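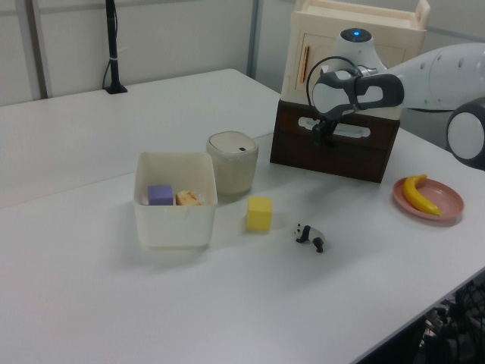 Home Tips > Kids' Stuff > Toy Cleanup

Small toys used to eat my evenings. I don't mean the big stuff like the scooter or the dollhouse, I mean the foam cubes and the play food and the little animals that end up under the couch. So around October I quit buying cute baskets and went with one plain white bin with low sides, right out on the table, and it has worked better than anything else I tried (and I've tried a lot!).

First tip: do the sorting on a table, a light-colored one if you have it. My knees thank me, and a tiny panda is a whole lot easier to spot on white than on our rug. Dump everything out, then put it back by kind. Foam cubes and toy bread can share a bin just fine. Play food goes with its plate if you'd like the kids to set up lunch again tomorrow — mine always do.

Second tip: skip the lid on the bin they use every day. Lids are for the things you want to slow down, like beads or puzzle pieces.

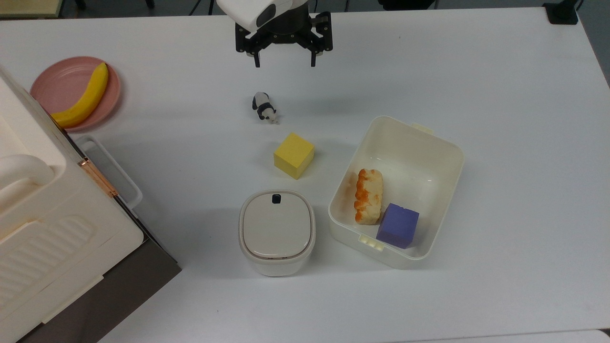
My friend Vy Lò keeps her animals in a little container with a lid and only brings it out after the cubes are put away. I stole that idea and we lose far fewer of them now.

For washing, I do the plastic food and plates in the sink with dish soap and a soft brush, then stand them on a towel overnight. Foam is different. Squeeze it in soapy water, rinse it, squeeze again, and give it two full days to dry before it goes back in a bin, or it'll smell like a gym bag. Ask me how I know.

And if you're short on shelf space, stack! A sturdy wooden box with a handle hole makes a good bottom layer, and something lighter can sit on top. Keep the heavy one low and the favorites where little hands can reach them.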